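Ticket 41 -- Line follow drops out on the running track
Site: Zundelwood
Opened by: Ljubica Popescu
Status: waiting on Mostix

Hi all, me again! The runner lost its lane line on Friday and I'd like a second opinion before I touch the settings. The Ravgate checklist says to attach views from the track before changing anything, so I'm doing it by the book for once.

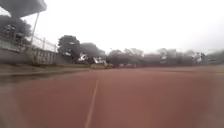
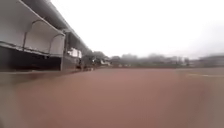

Our rule is pretty plain: if the line goes missing for 2 seconds, the runner slows to a walk and stops. It didn't. It kept going for almost 10 (I was on the remote stop by then, thumb ready) and the log just says "line OK" the whole way. So either the timer isn't starting or the software thinks it still sees a line.

What I've tried so far:
Restarted the controller, same thing.
Put the confidence cutoff back to 90, same thing.
Swapped in the old Dimitrov config -- it stopped when it should, but it also stopped on every bend, so I took it back out.

Until this is fixed I'm sticking with walking speed, one person on the remote stop, and no bystanders inside the fence. Please don't raise the speed cap from your end, even for a quick test! The practice guide wants a passed stop test first, and we don't have one.

Can someone at Mostix check whether the last update changed how the timer resets? I can send the full log tonight.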